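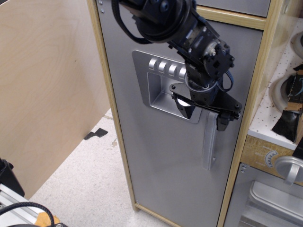
Fridge door, dispenser panel with the four buttons and the top of the handle.

June, workshop notebook, toy kitchen

Started 9.15. Vimala wants the condition of the play kitchen written down before anything gets changed, so most of the morning went on the fridge side and the rest on the hob. Doors and worktop stay on for now.

Fridge door. Tall silver-grey panel in a pale wood frame. Panel is 573 high, measured inside the frame on the left. Came out the same on the right, so the frame is square enough and I'm not going to touch it. Two small screws at the upper left corner of the panel, both tight. Left them alone.

Dispenser. Raised panel at middle height, rounded corners, row of four buttons along the top and the square recess for a cup underneath. Pressed all four with a thumb. None move and none are meant to, they are fixed from behind. The second one from the left turned slightly when I twisted it. Dab of glue at the back when the door next comes off, not before. Recess walls are sloped, so a straight-sided cup goes in but sits forward. Tried the small Kistar beaker and the wider one. Small one stands up by itself, wide one tips out when the door is opened at any speed. Malou says put the small ones with the set and keep the wide ones for the sink, which is fine by me.

Handle. Long vertical bar, smooth, to the right of the recess. Fixings sound. The gap behind it is enough for my fingers down to the second knuckle. Dionysis asked in the last entry if it should be swapped for the Kerkari handle. I held one up against it. The Kerkari is shorter and would leave the old holes showing, and then the panel needs filling and painting. Vote no. If he still wants to do it he can do the filling.

Door swing. Opens without rubbing at the bottom. Stays where you leave it until roughly halfway and then drifts shut by itself. Checked with a level across the top rail: the whole unit leans back slightly. Packed the front with one thickness of card and the drift got worse, took it out, packed the back instead and it stopped. So it is the floor and not the hinges. Wrote "do not oil hinges" on tape inside, as Trevor already had the can out.

Closing force with the spring balance, pulled at the handle, five goes each:
top of handle, 400 g
bottom of handle, 400 g
Same at both ends, which I didn't expect. Repeat with the other balance, this one reads high when it's been hanging on the hook.
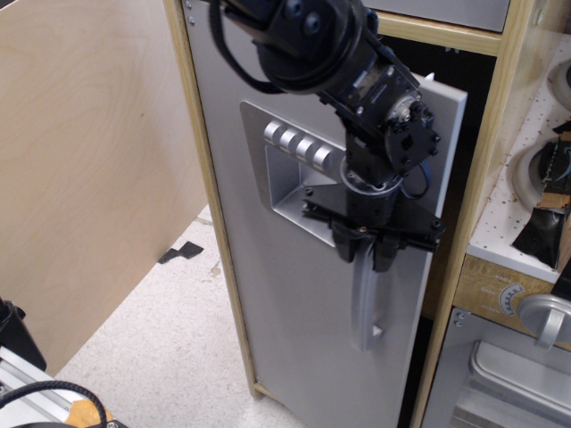

Same door with the edge of the hob to the right.

Hob. Speckled worktop, white with brown dots. Grey burner rings. Rings don't lift with a fingernail. Worktop wiped with a damp cloth and nothing came off on it, so the speckle is sealed. Worktop height from the floor is 707 at the front edge, before packing. Will be a touch different now, haven't redone it.

Bits left lying on the burners should go back in the tray at the end of the day. I know I am as bad as anyone.

Frame. The upright between the fridge and the hob side takes most of the knocks. One soft dent low down, not worth filling. Went over the edges with fine paper, two passes, and it feels better on the hand. Manolis thinks we should wax it. I'd want to try the wax on an offcut first, the last lot went yellow. There's a Chowdhury sample tin on the shelf over the vice with enough left in it for a test strip.

Parts to order from Sosska:
felt pads, small, one sheet
wood screws to match the ones in the back rail (take one along to compare, the box label is gone)
thin packing strip, 175 long if they'll cut it, otherwise we cut it here

Stopped for lunch 12.40. Afternoon, redid the closing force with the other balance. 400 again at the top, a bit under at the bottom. Good enough, leaving it.

To do
Glue second button when door is off.
Proper packing strip at the back in place of the card.
Worktop height again after that.
Wax test on offcut, Manolis.
Ask Vimala where the shelf for inside the fridge went. The pegs for it are in the jar but I can't find the shelf.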